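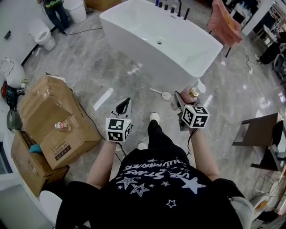 Bathroom Refit FAQ

I get the same emails every week since I started writing up our bathroom, so I've put the answers on one page. I'm a homeowner with a stubborn streak, so please check anything serious with a plumber who can come and look at your pipes!

How long did the whole thing take?
Eleven weeks, start to finish. I'd told my family four. We lost two weeks waiting on a valve and another one when the floor under the old toilet turned out to be soft (yes, that soft, my screwdriver went straight in).

What did you spend?
$3563, and that includes the plumber but not the tub, which I paid for separately the year before during a sale. The tile was the biggest piece of it at roughly $700. I'd set aside a lot less for tile, and then I walked into the showroom.

Did you do the plumbing yourself?
Nope. I did the tear-out, the painting and the fiddly trim. Ferenc Sárközi did the supply lines and the drain, and he also talked me out of moving the toilet to the other wall, for which my bank account thanks him.

Will my floor hold a freestanding tub?
I can't tell you, and please don't trust anyone online who says they can. A full tub with a person in it is very heavy. Ours sits near an outside wall with the joists running the right way, and I still paid an engineer $418 to look at it and write me a letter. Best money of the project.

How much room do you need around the tub?
Enough to get a mop in. I taped the outline on the floor first and shuffled around it in my slippers for a few days – it felt silly, but I moved the tape twice.

Where does the shampoo go?
Everyone asks this one! Freestanding tubs often have no ledge worth the name. We use a little stool on one side and a shelf on the wall, and my bath oil still ends up on the floor half the time.

Is polished tile slippery?
When it's wet, yes. I'd look for something with a bit more grip if you have small kids or older folks in the house. We have a big bath mat and a rule about running.

What grout did you use?
A mid gray from Pidside. My first try was white and I hated it inside a month. Konrad Bühler at the tile shop had warned me about that, and he was very nice about it when I came back.

How do you clean the tub?
Dish soap, warm water, soft cloth. I stay away from gritty powders, they dull the shine. For the drain I lift the hair out every Sunday and try not to think about it.

Would you do it again?
Ask me in February. The upstairs bathroom is next on the list and I've already got a sample box from Urier sitting in the hallway.

Can I send you photos of mine?
Please do! I'm slow to answer but I look at every one.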